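Visit > Music and Events > Reports
Search this site Enter keyword Go

Open day at the Erullow festival grounds

The Erullow festival does not start until November, but the organizers opened the grounds for a morning so that residents and stallholders could see the layout. I got there at 9 a.m. and walked in from the Chacko road gate, where parking was free.

The main stage was already up. It faces away from the houses this year, after complaints about the bass last time. Revathi Kotian, the site manager, took groups around and answered questions for nearly 40 minutes each. She said 262 acts had applied and that the full program would be posted at the gate and at Peltov Hall.

The second stage, called Gakach, is for choirs and brass bands. It is a covered tent with 450 seats and a proper wooden floor – a big change from the wet grass I remember. A school choir ran through two songs while we were there, and the sound carried well to the back row.

Camping is in the lower field. There are 100 pitches with water nearby, and the path up to the gate is now lit. I thought the slope was steep for anyone with a wheelchair, and Kotian said a shuttle would run from the lower field until midnight. 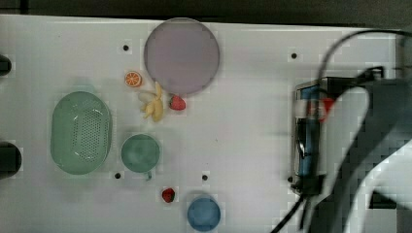
Food stalls will be along the east fence this time, with tables between them and the family area. Prices were not posted yet. Local traders get first choice of spots, and two of them told me the fee is the same as before.

Day tickets are sold at Peltov Hall in the afternoons. Bring cash, as the card reader was not working when I stopped there on the way home.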